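Privley Library to Open Free Repair and Reuse Center in September

Submitted by Quinlan Community Trust

PRIVLEY, 15th April – Old computers, tired toasters and wobbly chairs will soon have a place to go that isn't the curb. The Quinlan Community Trust is delighted to announce that the Grenine Reuse Center will open in September on the ground floor of the Privley Library, and everyone in town is invited to bring something in! 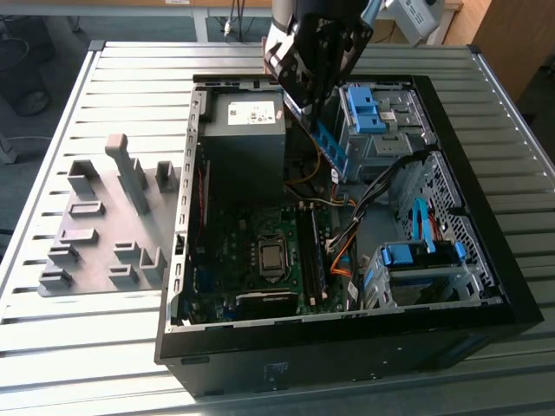
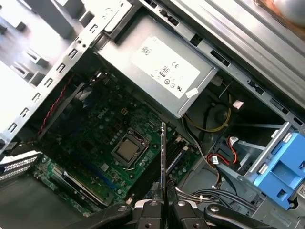
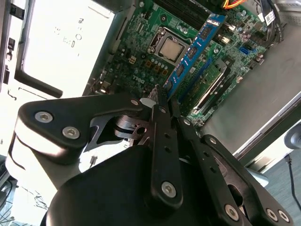
The idea grew out of a repair day held at Ultlow Hall last fall, when the doors had to be kept open two hours longer than planned. Neighbors brought in 154 items, from a bread machine to a pair of accordions, and plenty of them stayed on to chat long after their own turn was over.

"We expected a quiet afternoon with a pot of coffee," said Tadhg Kinsella, who will manage the new center. "By noon the line went past the bike racks, and people were already asking when the next one was. I can't wait to have a room where we can say yes every week."

The center will have seven workbenches, a sewing corner and a tool library with some 3,000 pieces, most of them donated by local families. Tools can be borrowed with an ordinary library card, and there will be no charge for help at the benches. Visitors pay only for parts. Donated computers will have their drives wiped before they are passed on to students and job seekers.

Evening classes in hand sewing, bike care and basic home wiring are planned for the first season, with a Saturday-style drop-in for children during school breaks. The reading room next door will stay open as usual while the work is being done.

Residents who would like to donate tools or teach a class can leave their details at the library's front desk.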